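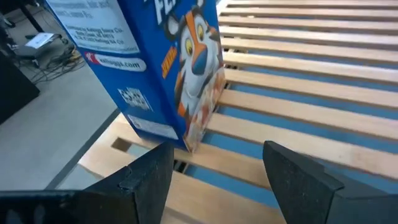

Figure 3. Wrist view of a cereal box on the slatted surface, beyond the gripper fingers.

3.2 Object and scene rules

Under the Rilcombe protocol, retail packages are used with their original print, and worn corners are recorded but do not disqualify a box. Of 1312 logged trials, 205 were excluded for incomplete placement records.
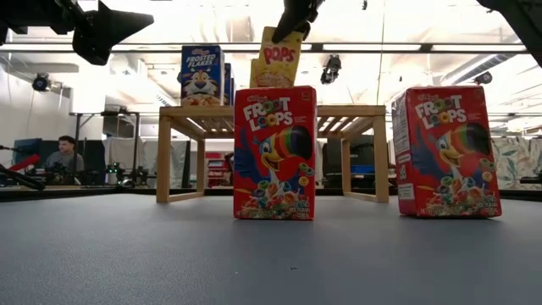 Packages may stand on the table or on the rack, and one may partly block another. Operators stay seated during arm motion. Layouts are changed after every 14 trials.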